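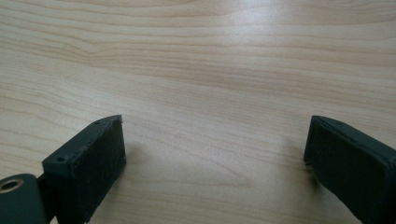

Borholm sorting day draws a crowd

2021-08-08 - The tables were out early at the Simard hall in Borholm for the summer sort, and by midday most of the donated household bits had found a basket. 286 items in all, up from last year, with jars and tubs making up a good share.

Plan is simple. One basket per household, lidded things in first, anything without a lid goes back to the donor. Families collect from the side door untill 6.

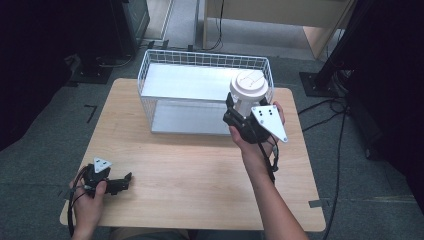 A white lidded container held over a wire basket on the sorting table.

Silvan Gisler, organising for the second year running, wants more baskets before the next one in March. "We ran short by lunch - 4 left and a queue," he said. Wire ones prefered, as people can see what they've got without tipping it all out.

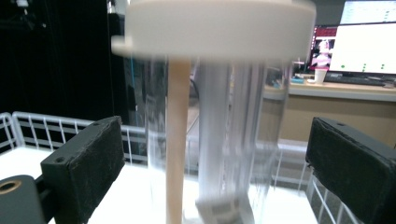

Clear containers go quickest, he added, and the tall ones always cause arguments over space. Brayden Carrier, who drove a vanload over from Grikia, reckons upright is fine as long as the lid's on properly. Gisler would rather lay them flat. Not settled.

Money raised at the tea table came to 781, going towards shelving for the store room on Bomberg Lane. Each household can take up to 6 baskets over the year. Names for the March sort to the hall office, forms by the front door.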